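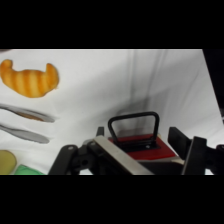

# Why Does a Croissant Have So Many Layers?

Bite into a fresh croissant and it goes CRACKLE! Flakes fly everywhere (mostly down your shirt). So how do all those thin, crispy layers get in there?

The secret is folding! A baker rolls out some dough, puts a flat slab of cold butter on it, and wraps the dough around the butter like a present. Then it gets rolled out long, folded up like a letter, and put in the fridge for some 20 minutes. Then out it comes to be rolled and folded again, and again!

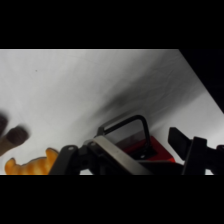 Every fold piles up more layers, so the number grows super fast. Try it with a sheet of paper. Fold it in half and you have 2 layers. Fold it again and you have four, then eight, then sixteen!

Now for the oven, the best part! Butter has a little water hiding in it. When it gets hot, the water turns to steam, and steam takes up a LOT more room than water. It pushes the sheets of dough apart, and up they puff!

**Word to know:** Bakers call all this rolling and folding *lamination*. Say it out loud: lam-uh-NAY-shun.

*Written by Mwajuma Waweru*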